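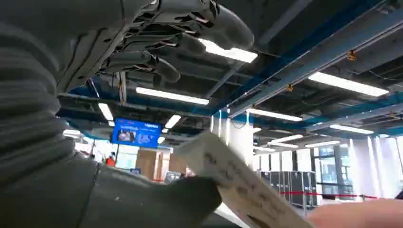 Week four is about holding things, and it is where most builds at the Jarport shop stop being fun for a while. You have an arm that moves. You have a hand, or a claw, or two paint stirrers and a servo, and it opens and closes when you tell it to. Now you want it to hold something thin, such as a card, and keep holding it while the arm travels. Look at how the card sits in the grip: pinched by the gripper, tilted on the diagonal, and blurred enough that the rows of printing on it can't be read. Remember that blur when you get to section 3, where we try to make a wrist camera read a label.

These notes go with the Sunday session, 2021-05-09. If you missed it, read sections 1 and 2 before you touch the bench supply. If you were there, you already know why the bench supply has a new fuse.

1. Pinching versus grasping

A grasp wraps around the thing. A pinch squeezes it between two surfaces and hopes. Cards, envelopes, washers and sandpaper all want a pinch, and a pinch depends on friction, the squeeze force and how well the two pads line up.

The quick test from class: put a playing card in the grip, hold the arm still, and hang a binder clip on the free end. If the card swings like a pub sign, the pads are touching at one point and acting as a hinge. If it slides straight out, you have a friction problem. If it stays put, add another binder clip and stop feeling clever.

Pads that have worked on our builds:

Bicycle inner tube, cut flat, powdery side in. Free if you know a cyclist.
Silicone baking mat. Good grip, hates every glue we own. Use small screws.
Shelf liner foam. Fine for a month and then it turns to crumbs.
Hot glue, spread and textured with a wet file. Ugly, and better than it deserves to be.

Garnet Gauthier wants it recorded that he suggested the inner tube in November and was ignored. It is now recorded.

2. Force, and how not to buy more of it

Everybody's first move is a bigger servo. Resist this for one evening. A bigger servo weighs more, it sits at the end of the arm where weight costs you the most, and then the elbow needs a bigger servo too. By the end of the month you have built a very expensive desk lamp.

Try these in order:

a) Shorten the fingers. Halve the distance from pivot to pad and, at the same torque, you double the force at the tip. You also lose some opening width, so measure the fattest thing you need to pick up first.

b) Put a light spring in series with the finger. The servo winds into the spring and the spring holds the card. The servo quits hunting back and forth, and the buzzing stops, which will improve relations with whoever lives above your workshop.

c) Limit the current. Our shared controller takes a grip setting from 0 to 200. Start at 50. Go to 100 if things slip. Above that you are mostly making heat, and the gears on the cheap servos are plastic in the way a picnic fork is plastic.

Worked example. Your finger is 100 mm from pivot to pad and holds the test card with one binder clip. You cut the finger to 50 mm. Friction on the card depends on squeeze force, squeeze force has doubled, so the load the pinch can carry before slipping should double too. Now do it on the real hardware and write down how far off that was. The missing part has gone into flex, slop in the horn, and the screw you meant to tighten.

3. The camera on the wrist

Mounting a small camera near the grip is cheap and tempting. It moves with the hand, so whatever you are holding stays in view. People take this to mean that the held thing will also be sharp. See the card at the top of these notes.

Blur on a held object comes from three places, and you should check them separately:

Exposure time. Indoors, a small camera left on automatic picks a long exposure. Fix it by hand, make it shorter, and accept a darker, grainier picture. Bright ceiling panels or windows behind the object make things worse, because the automatic setting is judging those and has no interest in your card.

Relative motion. The camera and the card can both be riding on the same arm and still move against each other. A card is a leaf spring. Stop the arm, wait, then shoot.

Focus. Most of the cheap modules leave the factory focused somewhere across the room. Turn the lens ring (there may be a dot of glue on it, which comes off with patience or a craft knife) until print at gripping distance is clear. The ceiling will go soft. You are not trying to read the ceiling.

On the Ternstead arm we got readable text by adding a pause before every shot. The code is one line. Finding out that it was needed took two Sundays and a long argument about lenses.

4. Cable routing

Short section, frequent cause of tears. Any wire that crosses a joint needs slack on the outside of the bend and a fixed point on both sides of it. A corrugated sleeve over the forearm keeps the bundle from catching on the bench, but it also hides the one wire that is slowly being sawn in half. Leave yourself a way to slide it back.

Label both ends. Yes, both. The Ng build has 21 identical black wires coming out of the wrist, and its owners describe them as "mostly known."

5. For next time

Bring your gripper with pads fitted. It has to hold a plain index card through one full sweep of the shoulder joint without the card turning in the grip. Draw a pencil line on the card along the edge of the pad before you start, so that we can settle this without a discussion.

Write down your finger length, pad material and grip setting. Graph paper is fine, the back of a receipt is fine, "I remember it" has been tried.

If you are on the Arent kit, the left finger in the bag is printed slightly too thick at the pivot and will bind. Sand it before you assemble it, since the pin does not come back out politely. There is 200 grit in the drawer under the drill press — please put it back flat.

Soldering irons get switched off at the wall. The little light on the blue one is broken and has been lying to us since winter.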